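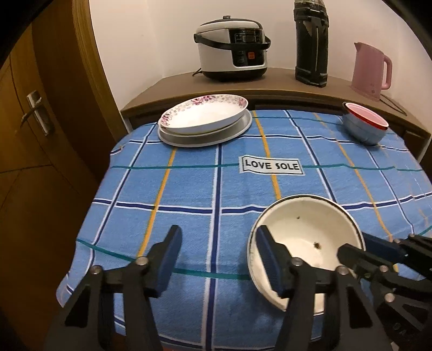

Bol émail blanc, nappe à carreaux bleus

Ticket : cuillères en hêtre, lot Pluncombe, surface qui peluche
Boutique Barnotier / suivi atelier
Ouvert le 5 décembre 2022
Statut : en cours

Problème signalé
Cliente a reçu 9 cuillères à sauce modèle Kelterari. Au premier lavage le bois devient rugueux, petites fibres sur le dos du cuilleron. Une avec fente au bout du manche, environ la largeur d'un ongle. Veut savoir si c'est normal. Pas de lave-vaisselle selon elle, eau chaude + éponge.

Vérifs
- n° de commande 1 608, ok, expédiée en novembre
- lot huilé une seule fois au lieu de deux (noté sur la fiche atelier, pas reporté sur le site...)
- stock restant du même lot : 18 pièces, mises de coté
- ponçage final au 90 d'après la fiche. Trop gros. À confirmer avec Yakubu Odukoya

Essai 1
Une cuillère du stock, trempée, séchée à plat une nuit. Peluche aussi. Donc pas la cliente.

Essai 2
Même cuillère, poncée grain fin dans le sens du fil, rincée, re-séchée, re-poncée léger. Puis huile de lin alimentaire, chiffon, essuyé l'excédent. Lisse. Deuxième lavage : toujours lisse. Bon.

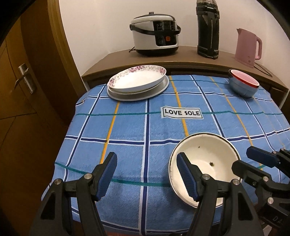
Le bol sur la nappe « LOVE SOLE »

Essai 3
Pareil avec cire d'abeille seule, sans huile. Moins bien, ça colle un peu et ça part à l'eau chaude. On laisse tomber.

Réponse envoyée à la cliente
Remplacement de la cuillère fendue. Pour les autres, au choix : retour atelier à nos frais ou ponçage chez elle, mode d'emploi joint. Ne pas laisser tremper, sécher debout, pas sur le radiateur.

Retour Yakubu
Confirme le 90, bande changée trop tard sur la ponceuse. Il reprend les 18. La fente c'est autre chose, noeud dans le manche, aurait du être écartée au tri.

Reste à faire
- corriger la fiche produit (une couche / deux couches)
- voir si le carton parti chez Mohammed vient du même lot, pas encore de réponse
- étiquette d'entretien à refaire, la phrase sur l'huile est illisible
- relancer la cliente si rien d'ici vendredi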